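Gusthorpe stellt Annahme von Alttextilien um

Gusthorpe – Die Sammelstelle an der Kestar-Straße nimmt ab dem 15. Februar Alttextilien nur noch nach Faserart getrennt an. Vorgesehen sind zwei Fraktionen: Ware mit überwiegendem Baumwollanteil und Mischgewebe einschließlich reiner Synthetik. Maßgeblich ist das eingenähte Etikett. Fehlt es oder ist es nicht mehr lesbar, wird das Stück dem Mischgewebe zugeschlagen.

Betreiber der Anlage ist die Firma Magsi, die den Vertrag mit der Gemeinde im vergangenen Jahr übernommen hat. Der Durchsatz liegt nach Angaben des Unternehmens bei 800 Kilogramm je Schicht. Bislang gingen sämtliche Chargen unsortiert an den Verwerter Dollari, der für Fehlwürfe einen Abschlag berechnet. Künftig gilt für die Baumwollfraktion eine Obergrenze von sieben Prozent Fremdfasern, bezogen auf das Trockengewicht. Chargen oberhalb dieses Werts werden zurückgewiesen und auf Kosten des Anlieferers nachsortiert.

Nicht angenommen werden weiterhin Teppiche, Matratzenbezüge mit Schaumstoffanteil und ölverschmutzte Arbeitskleidung. Bettwäsche und Handtücher sind zulässig, sofern sie trocken angeliefert werden – Feuchte verfälscht das Wiegeergebnis und führt bei längerer Lagerung zu Stockflecken. Knöpfe und Reißverschlüsse müssen nicht entfernt werden. Säcke dürfen höchstens 13 Kilogramm wiegen.

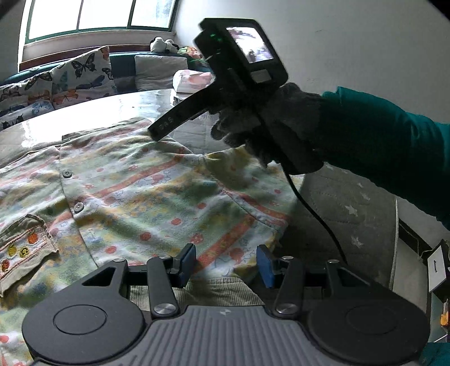 Der Grenzwert sei für Elasthan zu großzügig bemessen, wandte Siebe Geerts ein. Schon geringe Anteile störten das Reißen der Fasern, eine eigene Fraktion für dehnbare Ware wäre daher sinnvoller gewesen. Kidus Bogale von Magsi verwies auf die begrenzte Lagerfläche. Eine dritte Fraktion werde geprüft, sobald die ersten Messreihen aus dem Februar vorliegen.

Die Gebühr für gewerbliche Anlieferer bleibt unverändert. Privathaushalte geben Textilien weiterhin kostenfrei ab.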